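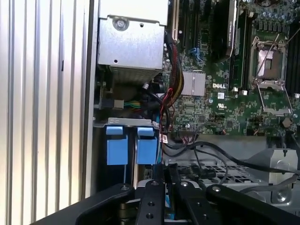
Figure 1. The gripper over the open Dell case, wrist camera view.

Who Checks the Checklist? Safety rules and good practice in a small robot disassembly cell

Student project report, submitted 7th May

1. Why we did this

Our project was meant to be about taking computers apart with a robot arm. It ended up being mostly about the rules for doing so. The Filden workshop, where the arm lives, asks every student group to follow a written code of practice before the motors are switched on. The code was put together from three places: the workshop's own house rules, the handbook that came with the Drorkel arm, and a set of notes left by an earlier project called Tarnel. We were asked to work under it from January and say whether it was any good.

Our answer is that parts of it are good, parts are harmless, and parts seem to be there so that somebody can say there is a document.

2. The task

The arm reaches into an open computer case and takes hold of a named part. The case in Figure 1 is a fair sample of what it has to deal with. There are cables of several colours crossing the inside, a finned heatsink on the board, and blue plastic tabs on a bracket near the drive bay. A person sees at once which of these will bend, which will snap and which will pull something else along with it. The arm has to be told, and the code says very little about telling it.

3. What the code asks for

The full code has 20 rules. We won't copy them all out. The ones that took up most of our time were these:

Rule 2. The mains lead must be removed and the case left to stand before the arm enters it.
Rule 5. The arm must run at reduced speed whenever a person is within reach.
Rule 9. Gripping force must be set "to suit the part".
Rule 14. The operator must keep a hand near the stop button during each run.
Rule 17. Each run must be logged, with the operator's initials.

4. What we found

Rule 2 is sensible and we'd keep it word for word, except that "left to stand" has no time next to it. One of us waited a minute, another went for lunch. Both had followed the rule.

Rule 5 sounds strict until you ask what "reduced" means. The Drorkel handbook has one setting with that name and the workshop's controller has another, and the two don't match. We used the slower one. The code would have let us use either.

Rule 9 is the worst of the lot. A force that suits a metal bracket doesn't suit a plastic latch, and a power connector with wires in the back of it is a different matter again. The rule hands the whole decision to the student and then counts it as covered. We wrote our own short table of soft, firm and do-not-touch parts, and in our view this did more good than the rest of the section put together. It is still only our opinion of what is soft. We had no way to measure it properly.

Rule 14 we obeyed. Whether a tired student with a hand near a button is a safety measure is something we would like to see tested - we doubt it. After a long afternoon of runs where nothing happens, attention goes. The Tarnel notes claim that operators always reacted in time, but they don't say how this was checked, or what counted as in time.

Rule 17 gave us a log of 100 runs. It is neat and complete, and it can't answer a single useful question, as the form has a box for initials and a box for "OK" and no space for what the arm touched by mistake. We added a column for this after the third session. The early runs are lost for that purpose, and we haven't tried to guess at them.

5. A note on standards

We were also pointed to published robot safety standards. Reading them was slow, and a lot of the wording is aimed at fenced factory cells where the same part turns up 1000 times in the same place. An old computer on a bench is never quite the same twice. Some groups write "in line with the standard" in their reports all the same. We have left the phrase out, having met only those parts we could understand and check.

6. What we would change

Put a number beside every rule that mentions time, speed or force. If no number is known, say so in the rule.
Sort parts by how easily they are damaged before the first run, and keep cables on the do-not-touch list unless the cable is the target.
Log contacts and near misses as well as results.
Drop any rule that can't be checked by a second person.

7. Limits of this work

We used one arm, one bench and a handful of machines, and we were the operators as well as the judges. The last point bothers us. A group marking its own obedience will tend to mark it kindly, and our log has no outside check on it. The contact column and the parts table are in the appendix for the next group to use or pull apart.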